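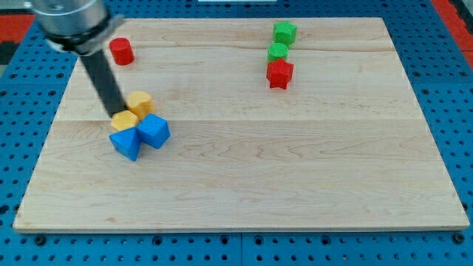 Orkum – Metadaten zu Lieferverzögerungen bei E-Book-Lesegeräten

Stand: 14. April 2022

Inhalt

Der Datensatz enthält 3672 Einträge zu angekündigten und tatsächlichen Lieferterminen von Lesegeräten mit E-Ink-Display, dazu Zubehör wie Hüllen und Eingabestifte. Erfasst sind 373 Artikel aus den Katalogen der Händler Esura und Fusgate. Ein Eintrag entspricht einer Änderung des Liefertermins für einen Artikel bei einem Händler. Artikel ohne Terminänderung sind nicht enthalten.

Dateien

termine.csv – Haupttabelle, UTF-8, Trennzeichen Semikolon
artikel.csv – Stammdaten, verknüpft über artikel_id
schema.json – Feldtypen und zulässige Werte

Felder in termine.csv

artikel_id: Zeichenkette, achtstellig, führende Nullen sind signifikant
haendler: esura oder fusgate
termin_alt, termin_neu: Datum nach ISO 8601, leer bei »unbestimmt«
grund: Freitext des Händlers, höchstens 400 Zeichen, längere Angaben sind abgeschnitten
status: offen, geliefert, storniert

Erhebung

Die Produktseiten wurden einmal täglich abgerufen und mit dem Vortag verglichen. Das Abrufskript stammt von Ekene Yusuf, die Zuordnung der Artikelnummern zwischen beiden Katalogen von Sorcha Tully. Bei Mehrdeutigkeiten (gleiches Gerät, andere Speichergröße) wurde manuell entschieden; diese Fälle tragen in artikel.csv den Wert 2 im Feld abgleich.

Bekannte Einschränkungen

Fusgate gibt Termine teils nur als Kalenderwoche an. In diesem Fall steht in der Tabelle der Montag der betreffenden Woche. Differenzen zwischen den Händlern unterhalb einer Woche sind daher nicht aussagekräftig.

Das Feld grund ist nicht normalisiert. »Lieferengpass«, »Engpass Hersteller« und »Displaymangel« kommen nebeneinander vor und bezeichnen vermutlich oft dasselbe.

Preise sind nicht enthalten. Rückschlüsse auf Verkaufszahlen sind mit diesen Daten nicht möglich.

Lizenz und Kontakt

CC BY 4.0. Namensnennung: Projekt Orkum, Büro Mac Suibhne. Fehlermeldungen bitte mit artikel_id und Händler an Teresa Mac Mathúna – Korrekturen erscheinen mit der nächsten Version.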